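Lelon Tabletop Kit: Gallery

Posted Jan 31, 2021 by Raelene Hapeta

Welcome to our gallery page. Many customers write to our office in Beltport and ask how the Lelon kit looks when it is in use, so I have put the material together in one place. Lelon is a simulation package for teams who teach two-handed robots to work at a table. You receive the robot model with both hands, the furniture, and a library of 63 kitchen and food objects, which you can place as you like.

The kit comes in three sizes. The small one, Zaki, has one table and 100 ready layouts. The middle one, Jarkent, has 700 layouts and also lets you change the surface of the trays and the plates. The full Lelon has everything from Jarkent, and you may add your own objects to it. All sizes use the same hand model with five fingers, so the work you did in Zaki can be opened in the bigger ones without changes.

Some notes before you look. The view is from the robot's side of the table, looking down. The shadows are soft by default, but you can make them harder in the light settings. The objects can lie on their side or stand up, and it is good to mix both when you prepare your training. We have also received the question if the left and right hand can be controlled separately. Yes, they can, in all three sizes.

For prices and a trial license please write to us with the name of your school or company. An update with more fruits and vegetables is planned for March. 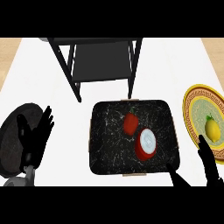

Lelon table layout with both hands: red bell pepper and round red container on the black marble tray, lemon on the patterned plate at right.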